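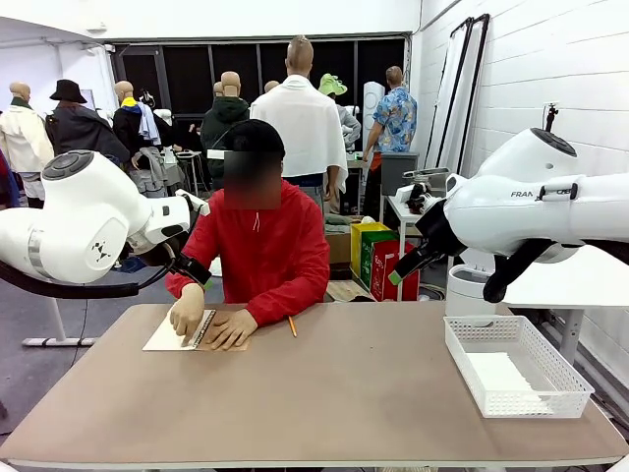 *At the table, 1 Sep 2025*

**Office diary, Town Clerk, Kollivthorpe**

The office was closed to the public for the holiday. The Clerk attended from 8:30 to deal with the petition on the Baidoo Road parcel, which must be ready for the Council's next packet.

The petition was filed with 794 signatures. Checking against the voter roll was finished shortly before noon. Of the signatures reviewed, 77 were set aside: most were from addresses outside the town line, and a smaller group were duplicates. The petition remains well above the number required by the charter. A certificate of sufficiency has been drafted and is in the top tray for signature.

The petitioners ask that the sale of the parcel to Vavex be put to the voters. The Clerk takes no position on the sale. It is noted, however, that the wording submitted runs to 123 words and that the charter limits ballot questions to 90. The petitioners have been told by letter that a shorter text is needed, and that the Town Attorney will review any text before it is printed. The letter also points out that "dispose of" and "lease" are both used in the draft and do not mean the same thing.

A message was received from the Skudidia neighborhood association asking whether its meeting hall will again serve as a polling place. The front ramp was under repair at the last inspection. The reply states that a decision will follow the second inspection in October. If the hall is not approved, voters in that precinct will be sent to the library, and notices will need to be mailed. The price quoted for the mailing is from last year and should be checked.

The minutes of the August work session were corrected at item 4, where the motion to table was recorded as a motion to deny. The audio was played twice to confirm. The corrected version replaces the one in the binder.

Items carried over: the campaign finance forms for the two open seats, the sign-in sheet from the budget hearing, and the key to the lower vault, which still sticks.

Office closed at 3:15.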